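Nestum Charity Filings Set

README, version 8, last touched 2025-12-06

What's in it

Nestum is a collection of annual returns, board minutes and audit letters from 350 small religious and community charities, typed out and tidied so that a person can compare one with another without going cross-eyed. It grew out of Prinell, a newsletter on charity governance with a modest readership and an immodest filing cabinet.

The set covers charities that gave written consent or whose papers were already public. Mosques, churches, temples, a few food banks and one curling club that insists it is a charity and has the registration number to prove it.

Files

returns.csv has one row per charity per year. Dollar amounts are Canadian and have not been adjusted for inflation.

minutes.csv has one row per motion. The mover and seconder are replaced with codes. Where a motion was tabled, then tabled again, then forgotten, each tabling gets its own row. One question about a parking lot takes up 13 of them.

letters.csv holds the text of auditors' letters, with the letterhead removed. Please don't try to guess the firms.

flags.csv lists entries a reader thought worth a second look, such as loans to directors, receipts issued without a matching deposit, or rent paid to a company sharing the charity's own address. A flag means someone raised an eyebrow. It isn't a finding, and it certainly isn't a headline.
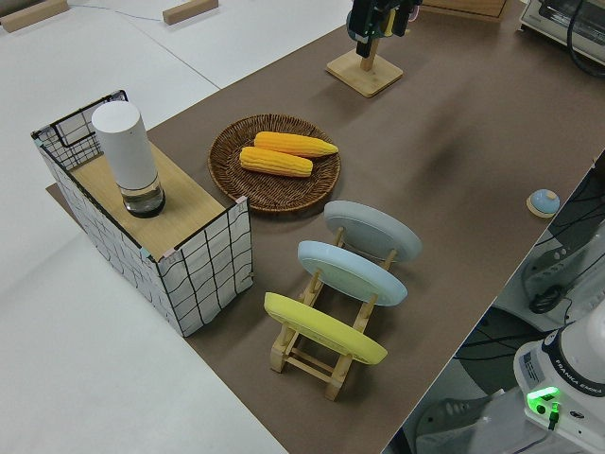 Flags were assigned by two readers working separately, and they disagreed more often than either would like. Both opinions are kept, in the columns reader_a and reader_b. Earlier versions averaged them, and the result was a column full of 0.5s that pleased no one.

Known problems

Fiscal years don't line up. Some charities close their books in December, some in March, and one appears to close them when it remembers to. Check the year_end column before comparing anything with anything.

"Miscellaneous" is the largest expense category for 14 charities. We left it as reported. We have theories.

Scanned minutes were typed by hand, so spelling errors may be ours or the secretary's. The word "honorarium" is a good test of whose.

Salaries are given in bands, as they are on the returns. You can't work out an exact figure from them, and we'd be grateful if you didn't print one anyway.

Changes since version 7

Steiner, the old script for matching receipts to deposits, has been retired. It treated two donations of the same amount on the same day as one donation, a generous view of coincidence. Flisano replaces it and matches on receipt number as well. The receipt flags were all redone in November, so anything you calculated from them before then should be calculated again. Sorry.

The column formerly called honour_roll is now donor_wall, after several people took it for a mark of good behaviour.

Terms of use

Free for research, teaching and journalism. Credit Prinell and give the version number. If you plan to name a charity on the strength of a flag, read the original filing first and call the charity for comment. They do pick up the phone, usually during supper.

Corrections

Send the row number, what it says, what it should say, and a copy of the page that shows it. Corrections go into the next version with a note in corrections.txt. Requests to remove a row purely on the grounds that it is embarrassing are filed under miscellaneous.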